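Randomized scenes: do I need placement rules, or is "anything goes" fine?

Posted by Jastunico in Simulation & Test Practice

I look after the randomized scenes for our pick-and-place tests. The objects, the furniture and the arm base get shuffled by a script, and the policy gets graded on whether it picks up the right thing. We had 1,449 scenes in the last batch. A new reviewer went through them in March and flagged 293 as "not credible," which hurt a little, as I wrote the script.

Her argument is that a test scene ought to look like somewhere a robot would be allowed to work. Mine is that the arm doesn't know what a bathroom is. The sort of thing we're arguing over:
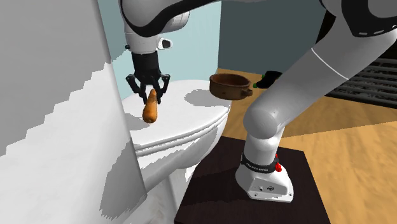

Carrot pick, arm on the dark table, toilet lid closed. Flagged.

The grasp target is a carrot, the instruction says carrot, and the carrot is in the gripper. I'd like to keep it. She'd like a written rule about which objects can go near which furniture. Has anyone written one that didn't end up forty pages long? And do I throw out the flagged scenes or keep them?

Tolier

Keep them, but stop mixing them in with the rest. We tag every scene with one of 3 labels: plausible, odd, broken. Odd means the physics is fine and your grandmother would object. Broken means objects inside other objects, a target the arm can't reach, or an arm base hanging in the air. Broken scenes get deleted before anybody computes a score. Odd ones get their own line in the report.

That second part matters more than the placement rule. If you publish one success number over everything, a reader will assume kitchens, and you've told them something about kitchens that you never measured.

Our written rule fits on a page. It says what has to be checked (overlap at the start, reach, whether the object comes to rest before the episode begins), who signs off on the labels, and that labels are set before the results come in. Please don't skip the last one. We did, and it was remarkable how many failures turned out to be "broken" once somebody had seen the score.

Also save the random seed with each scene. You will want to argue about the same toilet twice.

Hiresier

just filter by room type. takes an afternoon

Afridi

Filtering by room type works if your assets have room types. Ours came from 2 different libraries and one of them thinks a bathtub is "seating."

I'd side with your reviewer on one point. Odd scenes are fine for testing whether the policy finds the object, and close to useless as evidence about hygiene, clearance or anything else a site safety person will ask you. Put that in the report in plain words, next to the number. Ours says "object placement is random and does not represent intended use." It's a dull sentence and it has saved me about two meetings a month.

As for the carrot, I'd label it odd and move on.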